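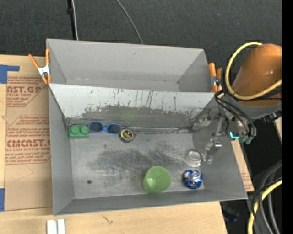 Skumonora Sorting Records, Purves site

This data card covers records from the returns sorting cell at Purves, collected in December. Each record pairs one pick with the note entered by the attendant on duty. Items are mixed by design, and a single bin may hold sunglasses, a toy block and a green plastic cup. Clear containers are labeled as a separate class.

Size: 1000 records, of which 61 were referred to staff.

Staffing: Hand sorters were reassigned to inspection and exception handling. Shift notes are included with names removed.

Contact: Edin Grgić, Lastano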